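Talks > Skitville Library Evenings > Speaker notes

The table that everything lands on
Speaker notes, May 31, 2022

(Get water first. Check that the clicker works. Start even if people are still finding chairs.)

Hi everybody, thanks for coming out! I'm going to talk for 40 minutes about tables, and I know how that sounds. I mean the one table in your house or your workshop where it all ends up: the mail, the scissors, a sock, the toy that fell out of a coat. I gave a shorter version of this in Stordale in February and went over by a mile, so if I'm still on this page when the clock says half past, somebody wave at me.

Ask for a show of hands: who ate dinner tonight at a table they had to clear first? (Wait. Let them laugh. Put my own hand up.)

OK, so my whole thing is that small stuff is harder than big stuff. A chair has a place. You know where a chair goes! A handful of little plastic bits has no place at all until you give it one, and the best place I know is something round with a rim that you can see into. A pot, a mug, a cut-down can with the label still on, I don't care. No lid. If there's a lid I'll put things on top of the lid, I know myself.
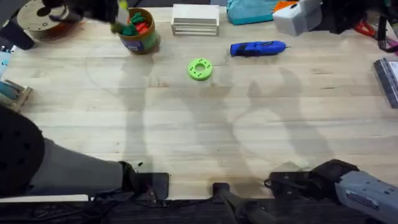
Butcher-block top with the small things along the far side: labeled pot, white slatted crate, teal zipper pouch.

Talk about the edges here. I like things pushed to the back and the sides, with the middle of the wood left for whatever job you're doing. And look at the pot, red and green pieces poking up over the rim, so you know what's in it from across the room. I love a zipper pouch too, but a pouch keeps secrets. Pouches are for stuff you already know you own.

Mention the little crate. Slats are great for this, you can see through the gaps. I bought one from Bresesetti (mine's bigger) and it held yarn for a year, then batteries, and now I think it's birthday candles and a tape measure. Fine!

Button story goes next. Short version!! My aunt's button tin, 233 buttons, I sorted them by color over one long weekend and then by size and then poured them all back in because I missed the sound. Moral: some jumbles are allowed to stay jumbles. Don't do the long version with the train.

Sip of water.

Now the soft things. Cloth is where most people get mad, me included. It slides, it droops, it grabs crumbs off the table. And the mistake I made for years was starting in the middle, sort of scooping the cloth up in a bundle and hoping. Start at the ends. Get hold of one end, get hold of the other, and pull until the sag goes out of it.
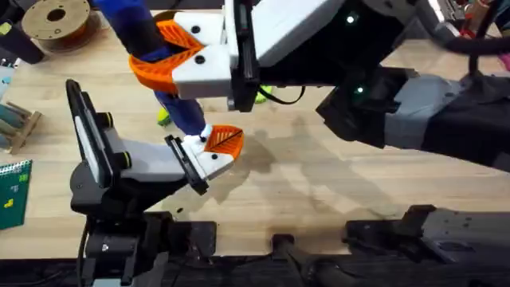 Once it's long and straight you can see what you've got, and then you lay it down and fold it toward you. I do long things in half the long way first, then in thirds. Towels I roll. Fitted sheets I have no advice on, please don't ask me in the break.

If there's a tag, I put the tag end underneath so the stack looks calm. My sister says this is a waste of a life. (Pause, they liked this in Stordale.)

Pull out the dish towel and do it live. Do it slowly. Last time I rushed and folded my own sleeve in.

Homework for them: pick one pot and one cloth. Just those 2 things tonight, before bed, and leave the rest of the table alone. I used to hand out a list of 100 items and I'm pretty sure every copy ended up on somebody's table.

If there's time, questions. If they ask about wood care, say I use the oil from Holovko and wipe with the grain, and that I leave scuffs alone. Thank them, remind them the coffee is down the hall, and take the dish towel home this time.

Comments (3)

I was in the second row. Went home and did the pot. The cloth is still on the chair.

Do you really roll bath towels too, or only the kitchen ones? Mine come undone in the closet.

Please post the long version of the button story, train and all!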